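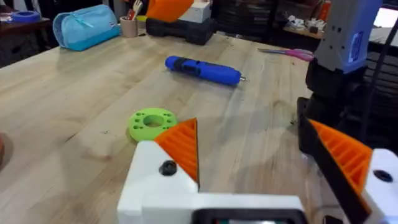 Fingers keep working loose after regrease, is it the screws or is it me?

Verness Bench Arms forum > Maintenance and repair > Grippers

vnurmi wrote:
30/07/2020
Two arms on one bench, printed housings, the orange ribbed fingers on both. Every time I strip the gripper, clean out the old grease and put it back, the moving finger has play in it within a couple of days. I can waggle the tip sideways by hand. The Gilmartin guide says to put threadlock on every screw going into the white parts and "tighten firmly". I did both. Play came back. Before I buy a bottle of the stronger stuff, has anybody got a gripper to stay tight, and what did you do?

Part I'm picking up is a flat ring, nothing heavy.

hertta_k wrote:
Don't buy the stronger stuff. Threadlock on a screw going into plastic is a waste of time at best, and some kinds will craze the print. I've never understood why that guide gets passed round as gospel. "Tighten firmly" is not a setting.

What does the hole look like if you take a screw out? If there's white dust on the thread you've already stripped it.

vnurmi wrote:
There is a bit of dust, yes. On one of them.

Peltonen H wrote:
I'd stand up for the guide a bit. I've followed it on 4 grippers and three are fine. The fourth I cross-threaded and that was my own fault. If you use a small dab and leave it overnight it does hold. People put it on and start the arm ten minutes later.

hertta_k wrote:
Three are fine after how many hours? You run yours at weekends, Heikki.

Peltonen H wrote:
Fair enough, but they're still fine.

helmi.s wrote:
Can I ask a boring question. Vilho, are you sure the play is in the finger mount at all? When I chased this I spent an evening on the screws and it was the motor horn. Hold the white block still with one hand and move the finger with the other. If the block moves with the finger, leave the finger screws alone and look at the horn.

Also check what position it is closing to. Mine was centred at 2047 when I first set it up, then I took the horn off to clean it, put it back one tooth out, and never redid the zero. So it was squeezing hard against itself every time it shut. Fingers like these will bend and hide it from you. You see them bowing and think, lovely, that's what they do, and meanwhile the mount is taking all of it.

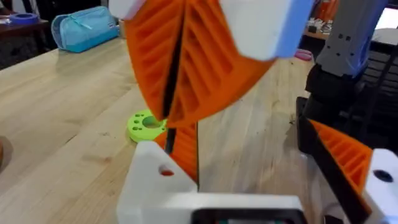
If you've got two arms side by side, swap a finger from one to the other before you touch anything else. It costs you a few minutes. If the wobble moves across with the finger, it's the finger or its hole. If it stays with the arm, it's the arm. And bring them together slowly by hand with the power off, tip to tip, and look along them. Mine didn't meet square and I'd been blaming the camera for it.

vnurmi wrote:
OK that's a better test than anything I've tried. I did NOT redo the zero after the last clean. Didn't know I had to. The guide doesn't mention it.

hertta_k wrote:
Of course it doesn't.

Hilkka A wrote:
I'm going to be the awkward one and ask why it is being regreased at all. How often?

vnurmi wrote:
Every 20 hours or so. It's in the Paritby checklist.

Hilkka A wrote:
That checklist was written for metal gears in a dusty shed. You've got a small closed motor lifting a ring. I looked at mine in May after a whole winter and the grease was perfectly good, so I shut it up again. Each strip-down wears those holes a bit more. I don't believe in maintenance that makes its own faults, and I'd bet that is most of your trouble.

helmi.s wrote:
I half agree. I wouldn't leave it a whole winter without at least a listen. But opening it every 20 hours is daft.

Peltonen H wrote:
Some of us like to know what's going on inside.

Hilkka A wrote:
Then listen to it, or feel if it gets warm. You needn't have it in bits.

vnurmi wrote:
Right, did the swap. The wobble stayed with the arm, so not the finger. Block moved when I held it as Helmi said. Took the horn off, it was one tooth out, put it back and redid the zero. Closes much softer now.

The stripped hole I've drilled out and put a brass insert in, a cheap Atis one, and it took me two goes to get it straight. No threadlock.

hertta_k wrote:
Good. Come back in a month and tell us it's still tight. I've read a lot of threads that stop at "fixed it" on day one.

vnurmi wrote:
Will do. I'm keeping the cover on till then, checklist or no checklist.

Peltonen H wrote:
What size insert did you use? Asking for the cross-threaded one.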